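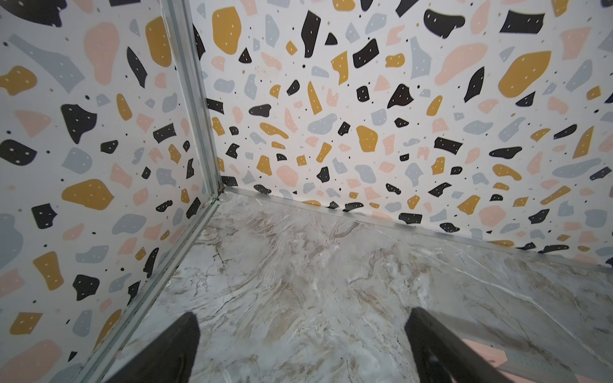

# Printed panels, metal trims and the corner problem

Marwa Mahrous, Interior Materials 2, Trodcombe
Handed in 3 April 2024

## What I set out to do

Original plan was to compare terrazzo-look wall panels with real tile. Too big. Dropped the tile half after the second tutorial and kept the panels, and then it turned into a project mostly about the corner, where two panels meet and everything ends up in the same inch of metal.

So the question now: how well does a flat printed panel with metal trims hold up as a wall finish over a work surface, and which part is hardest to keep clean?

Site is the small test corner at the Muñoz workshop. Two panels, white background, chips in black, mustard, pale pink and a light blue-gray. Metal corner profile between them, metal along the bottom of both, gray marble-pattern surface underneath. I didn't install any of it. Everything I say about the install is from looking at it and from the handout.

## The panels

The long one is 913 mm, the short one 553 mm. Measured along the base, twice, same result both times.

The pattern is bigger than I expected. Real terrazzo I've seen has mostly small chips, this has large shapes with a lot of white between them and then tiny colored dots filling in. Some of the chips have white specks on them too, which I think is meant to make the print look less flat. Works from a few steps away. Close up you can tell it's a print, the face is flat and there's no difference in feel between a black chip and the background.

Good things about it:

- no grout lines at all across the face
- small splashes hard to spot against the pattern
- wiped clean with a damp cloth, face only, no streaks that I could see

The second one is also a bad thing. On plain white you see a splash and wipe it. With this much going on you don't. I put three drops of cold tea on the right panel and asked a classmate to find them – took her a while, and she only found two.

I had a section here on pattern matching at the corner but I cut it down. Short version: chips don't carry around the corner, they just stop at the profile. Doesn't bother me. The ridged metal makes a clear break, so your eye isn't looking for a match.

## The trims

Three pieces, and they are not the same.

**Corner profile.** Silvery, vertical ridges the whole way down. Pale strip down its left side. I don't know if that is sealant or part of the profile, didn't want to pick at it. The handout doesn't say.

**Left base rail.** Grooved. This is the one with dark grime sitting in the channels.

**Right base trim.** Thin, flat, gray. You get a faint reflection of the black chips in it. One pass with the cloth and done.

They all come together at the bottom of the corner, and that's the weak spot. Brown residue that looks like rust, a dark gap, and a small bit of green I couldn't identify. I'm not going to call it mold or corrosion from the metal without testing. Could be something carried in. My tutor said to write what it looks like and leave it at that, so: rust-like, brown, at the joint.

## Cleaning test

Kept this simple because I ran out of time. Four methods, on a spare length of grooved rail from the store with dirt I made up myself (flour, oil, pencil dust), so I wasn't wearing away at the real corner.

| Method | Panel offcut | Grooved rail |
|---|---|---|
| Damp cloth | clean | top of ridges only |
| Cloth + Genano spray | clean | slightly better |
| Old toothbrush, warm water | not needed | most of it out |
| Wooden skewer in a cloth | not tried | best, very slow |

The cloth rides over the ridges and leaves the channel alone. Pretty obvious once you see it but I hadn't thought about it before. Pressing harder just wets the dirt and pushes it along towards the end of the rail. On a real install that end would be the corner joint.

Should of weighed the dirt before and after. Next time.

## Wear on the face

Dry cloth on the panel offcut, 1000 strokes, checked, then kept going to 4000. Did it over two afternoons with a counter app. No change in the print that I could see at either stage. I expected the black to dull first and it didn't. Note this is only a soft cloth – a scouring pad would be a seperate test, and probably a more useful one.

## If I was specifying this

Same panels, I'd be happy with them. Flat trim on both bases, not just the one. The Pondasov sheet lists a grooved and a flat version, and I can't find a reason given for mixing them in one corner.

At the joint I'd want a proper end piece or a neat bead of sealant closing the gap, so there is nowhere for water to sit. And for upkeep, a brush down the rail as part of the normal wipe down, before the cloth and not after.

## Still to do

- ask the workshop what the pale strip is
- swab or at least scrape the brown stuff, if allowed
- scouring pad test
- redo the tea drops with more than one person, one is not a result
- check the corner again in June and compare with my notes
- sketch of the end piece, section view, 1:1. Started it, the angle's wrong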